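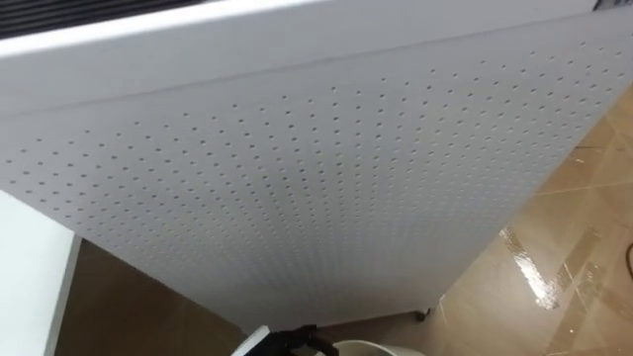 Refugio Camacho pergunta se o filtro lavável pode voltar ao purificador ainda úmido, desde que o aparelho fique na velocidade mínima até secar. Não pode. O procedimento completo de limpeza e secagem está na seção Manutenção do pré-filtro, e vale para todas as velocidades.

Início Instalação Operação Manutenção Solução de falhas Peças Contato

Manutenção do purificador de ar Lustton

Esta seção trata da limpeza externa, do pré-filtro lavável e da troca do filtro principal. A limpeza do sensor de partículas é descrita em Solução de falhas, item "Leitura fixa".

Intervalos

Limpeza externa: a cada nove dias em ambiente com carpete ou animais; nos demais casos, quando houver poeira visível.
Pré-filtro: a cada 200 horas de funcionamento.
Filtro principal: a cada 500 horas de funcionamento.

O contador de horas não avança com o aparelho em espera. Em locais com obra, fumaça ou cozinha aberta, inspecione o pré-filtro antes do prazo.

CUIDADO: desligue o aparelho e retire o plugue da tomada antes de qualquer operação desta seção. Aguarde a parada completa do ventilador. O bloqueio de crianças não interrompe a alimentação elétrica.

Limpeza externa

1. Desconecte o aparelho.
2. Aspire as superfícies perfuradas com escova macia, sem pressionar.
3. Aspire as grelhas no sentido das lâminas.
4. Passe pano de microfibra levemente umedecido em água. Não borrife líquido diretamente sobre furos ou grelhas.
5. Seque com outro pano.

Nota: álcool, removedores e esponja abrasiva mancham o acabamento fosco. Manchas causadas por esses produtos não são cobertas pela garantia.

Não introduza arame, agulha ou palito nos furos. Resíduo aderido sai com escova de cerdas de náilon, a seco.

Manutenção do pré-filtro

1. Desconecte o aparelho e apoie-o em superfície plana.
2. Solte as travas da tampa e puxe-a pela parte inferior. A parte superior se desprende em seguida.
3. Retire o pré-filtro pelas abas laterais. Não puxe pela malha.
4. Aspire a face externa.
5. Lave em água corrente fria, com o jato aplicado da face interna para a externa. Se houver gordura, use detergente neutro e enxágue até não haver espuma.
6. Sacuda o excesso de água e seque à sombra, na vertical. Não use secador de cabelo, forno ou secadora de roupas.
7. Verifique a secagem nos cantos da moldura, onde a água fica retida por mais tempo.
8. Recoloque o pré-filtro com a seta voltada para o interior do aparelho.
9. Encaixe primeiro a borda superior da tampa, depois a inferior, até ouvir o clique das travas.

CUIDADO: o pré-filtro úmido transfere água para o filtro principal, que perde eficiência e passa a reter odor. Nesse caso, o filtro principal deve ser substituído, mesmo que o contador não tenha atingido o limite.

Troca do filtro principal

O filtro principal não é lavável. Use somente a peça Bimance indicada na lista de peças. Filtros de outra espessura impedem o acionamento do interruptor da tampa, e o aparelho não liga.

1. Retire a tampa e o pré-filtro conforme os passos anteriores.
2. Puxe a fita do filtro usado em linha reta.
3. Coloque o filtro usado em saco plástico e feche-o antes do descarte.
4. Aspire o compartimento. Não use pano úmido nesta área.
5. Remova toda a embalagem do filtro novo, inclusive o filme interno.
6. Insira o filtro com a fita voltada para fora.
7. Recoloque o pré-filtro e a tampa.
8. Conecte o aparelho e zere o contador, mantendo pressionada a tecla Filtro até o indicador apagar.

Nota: se o indicador voltar a piscar logo após a troca, a tampa está mal encaixada. Desconecte, retire e recoloque a tampa. Não é necessário zerar o contador outra vez.

Reposicionamento após a limpeza

Mantenha 33 cm livres entre o aparelho e paredes, cortinas ou móveis. Não coloque objetos sobre a saída de ar. Evite posicioná-lo abaixo de aparelho de ar-condicionado, por risco de gotejamento.

Armazenamento

Para períodos sem uso, limpe o pré-filtro, seque-o e guarde-o no aparelho. Retire o filtro principal e conserve-o em saco fechado, em local seco. Enrole o cabo sem apertá-lo. Não deite o aparelho.

Registro de manutenção

Anote o mês, a leitura do contador e o serviço executado na folha ao final do manual. A assistência Tsuchiya solicita esse registro na abertura de chamado em garantia. Exemplo de preenchimento: agosto, 200 h, pré-filtro lavado, K. Sekiguchi.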